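September, evening

Home late with sore feet, and I want to get today down before it goes fuzzy. The open day at Flemen was out past Skeditz, and I very nearly didn't go because of the rain, but I'm so glad I did! I took the 8 o'clock bus, got off a stop too early (of course) and walked the rest under my poor old umbrella.

They gave us each a paper badge – I was visitor 159, which made me feel I'd joined something enormous – and then took us round in little groups. Ours had 13 people in it, mostly retired like me, plus a boy who knew far more than any of us and was very patient about it. The first hall was all conveyor belts and I'm afraid I drifted off a bit thinking about lunch.

The part I'd come for was upstairs, in what they call the Wojcik room, where the robot arms work at plain white tables with the sort of clutter I have in my own kitchen drawer. Scissors, a black mesh pot, a frilly green bowl very like the one Mum used for trifle, with a pink ball sitting in it.

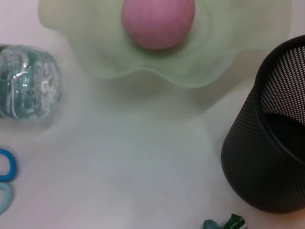

I stayed for 3 turns and would happily have stayed for more, only the group was moving on and I didn't like to be the one holding everybody up. The young woman at the table said the arm finds soft things harder than hard ones, and I told her so do I, with my thumbs.

Tea and a dry bun afterwards, then the slow bus back through Ullitz with the windows all steamed up. I must look out that trifle bowl tomorrow – I think it's behind the jam pans.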